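Gripper inspection checklist, with my comments
Handheld tool, green fingers
Checked 12 March 2019, before the Wultov comparison

I've kept this in the same order as our usual sheet so you can put it next to the Neltilon one. OK means carry on, WATCH means look again next time, and FIX means it doesn't get used until somebody's sorted it. My waffle goes under each line, sorry in advance.

1. Power and isolation

Supply unplugged before hands go near the fingers — OK
I do this even on the handheld, which can't exactly swing round and clout you. A pinch is still a pinch, and I had a blood blister from the old Rurnow pair for most of last May.

Stop button within reach of the person holding the tool — OK
It had wandered to the back of the bench again. I've stuck it down with hook and loop.

Cable strain relief tight, no bare wire — OK
Bit of a kink near the plug but the sleeve's sound.

2. Arms and pivots

Pivots turn freely, no grit — OK
Opened and closed by hand, slowly, with my ear right up against it. Lovely and quiet! The Rurnow arms grumble all the way through their travel, so this one gets a point from me before we've even started.

Side play at the fingertips — WATCH
There's a little more wobble on the left than on the right. I can only feel it if I go looking for it, but it'll show up in the small-peg test if it gets any worse.

Brass rings seated and not creeping out — OK

Screws in the mounting blocks — OK
Went round with the short driver and none of them wanted to move. If you do have to nip one up, go gently, because the heads are soft and I've already chewed one on the spare set.

3. Pads

Pads stuck down along their whole length — WATCH
Pads free of fraying — FIX
Pad faces clean — WATCH

This is the section I'd like everyone to read. I laid the tool over the white sheet with the fingers apart and had a good look, and the pads are further gone than I'd have guessed from how well it's been gripping. Both sides have had the same sort of wear, so I'm not blaming alignment.

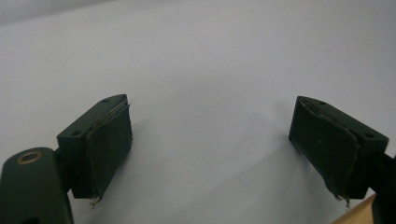

Item 3, pads: tan showing through along the top rims, loose fibres at the bottom corners, both fingers.

My worry with the fibres is less about grip and more about where they end up. When we do the clear-lid boxes, one stray hair on the lid and the camera decides it's found an edge — I lost a whole batch of runs to that with the last set. The lifted rim bothers me as well. Catch that on a card sleeve and you'll either peel the pad or tear the sleeve.

There are a few pale specks on the right pad too. Wipe with a barely damp cloth, no solvent please, it makes the glue go gummy.

What I want done: new pads on both fingers, as a pair. Don't do just the one and don't trim the old ones with scissors (I know, I've done it, it frays again by teatime). Ozoliņš had the ready-cut ones in stock when I rang. Our log says this pair has done 648 closes, and the Neltilon pads went to 300 before I pulled them, so I'm not complaining.

4. Opening and closing

Fingers meet square — OK
Paper strip test, held top and bottom.

Full opening reached without catching — OK

Closing force at the trigger's half point — OK
Took three goes because my spring gauge kept slipping. Got 62 on the gauge each time in the end, same as on the last sheet.

Lets go cleanly when the trigger's released — WATCH
Fine with the block and the mug. Hangs on to the foam ball for a moment, and I think that's the tired pads being grabby. Try again after the swap.

5. Camera

Lens wiped, mount tight — OK
Both fingertips in view when fully open — OK
Exposure set on the white sheet — OK
Don't forget to put it back afterwards if you're going to work on the dark mat. I forgot. Everything came out looking like fog.

6. Work area

Sheet flat and fixed at the corners — OK
Nothing left under the bench lip — OK
Found a hex key I've been missing for ages.

Overall

Not to be used for the comparison until item 3 is done. Everything else can go ahead as it is. After the new pads are on, please repeat all of section 4 and write the readings on a fresh sheet, then give it 181 closes on the soft block to bed in before the first scored run. The Wultov fingers had the same, so it's fair on both.

Spare pads go in the shallow drawer, left-hand side, with the backing paper still on.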